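Notebook, Skelaleck sim bench, living room world
April, entry started 9:40 in the morning
Ye-rin Um

Yesterday evening run 259 stopped by itself and the log shows only "planner timeout, right arm". Man-sik thought it was the network again. I did not agree, so today I replayed the run slowly with Do-yoon and wrote down what the arm was doing before the stop.

The task is the usual one: pick up the small things from the floor near the TV stand. The first pick target was accepted at step 14. At step 583 the wrist target changed its sign and the arm started to turn away from the floor. No warning came, because the joint limits were all respected.

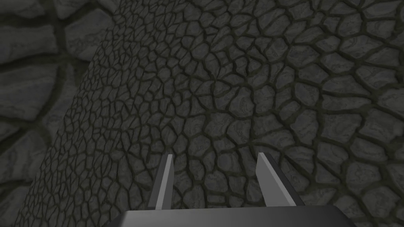
The depth estimate is my first suspect. It comes from matching texture between wrist views, and the room walls use one stone pattern repeated many times. When the wrist camera has only stone before it, with nothing between the fingers and no floor or furniture to compare, the matcher can choose a wrong stone and be satisfied. The scale of the pattern also changes very much, small stones packed tight on one side and big slabs past the corner, and I believe this makes it worse. Confidence stayed high the whole time. This is the part I do not like.

Do-yoon asked if the wall collision check was active. It was – but it reads the same depth, so it is not an independent check. On the real Kinel arm this would be a safety matter and I have written it so in the fault list.

For comparison I also saved the head view, where the matcher has floor boards, the TV and the window to work with.
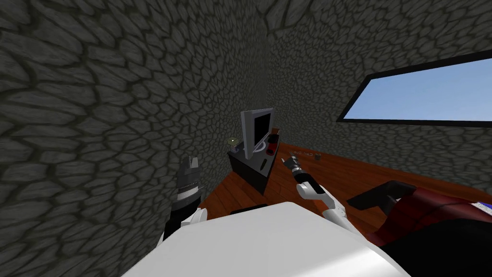 Head view, same room. Right gripper near the small items on the floor.

To do:
– Ha-rang: take the collision distance from the world model, not from depth.
– Me: replay with plain gray walls, same seed, 5 times.
– Stop the arm if the wrist view has no floor in it during a floor pick. Ask Hye-jin which limit is reasonable.

16:20 – two replays with plain walls finished, no sign change so far. Three are still in the queue.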